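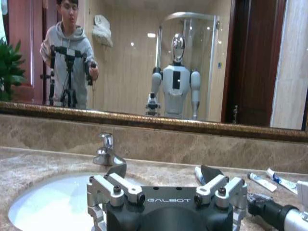
**Teleop & Teaching by Hand › Household tasks**

**Thread: bathroom counter pickups, tubes are killing me**

**gert_nkuna** – 18 May 2023

Hi all! Long-time reader, first real post. I've been doing remote demos of counter tidying with a Galbot gripper, me on the handle controller and the robot facing the sink, and I'd love opinions on the approach angle. Toothpaste tubes especially. I come in too flat every time, the fingertips skate over the stone, and then I spend ages wiggling the handle to fix it. We have 17 clean demos so far and I'd call maybe half of them pretty.

Do you people come straight down or from the side? And do you keep the wiggly ones?

**bheki_m**

Straight down, always. Open wide, stop above the tube, line up across the body (never along it), then drop. If you come in from the front you end up steering around the faucet and your path gets ugly fast. I'd toss the wiggly ones. The policy learns your nerves along with the grasp.

**Hendrik Pillay**

Gonna disagree with Bheki on tossing them. On the Hekside set we kept every recovery, 3,357 demos in all, and when we trained without them the arm would miss once and just sit there like it was waiting for a bus. Keep the wiggles, cut the parts where you're sitting still thinking.

**bheki_m**

That was drawers though! A drawer handle stays put. A tube slides when you nudge it, so your "recovery" is half chasing. Different animal.

**gert_nkuna**

OK so I tried Bheki's way this morning and it does feel better – I stop short with the tube sitting between the fingertips, check it, then commit. The crimped end is still my problem. If the tube lies diagonally with the crimp pointing at the backsplash, do I turn the wrist to match or just grab whatever's closest?

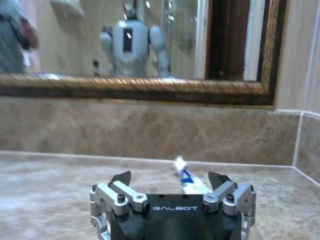 **Jacobus Mahlangu**

Turn the wrist, and do it early, while you're still high up. If you rotate at the last second the demos all look different from each other down low and that's the part that has to be consistent. Also, are you watching the mirror while you drive? I did that for a whole January and had to redo everything. My hands kept going the wrong way.

**gert_nkuna**

...yes, I peek at the mirror. Guilty. I'll try looking at the wrist view only.

**Hendrik Pillay**

Wrist view only, plus slow down the last bit. We have our hand-to-arm scaling at 2 for the big moves and drop it to one near the counter. Bheki will say that's cheating.

**bheki_m**

It is cheating. Learn to move your hand slower :)

**gert_kekana**

Other Gert here, hi. Has anyone tried the Farkelico glove for this? I can't decide between that and plain handles, mostly for soft stuff like tubes and washcloths.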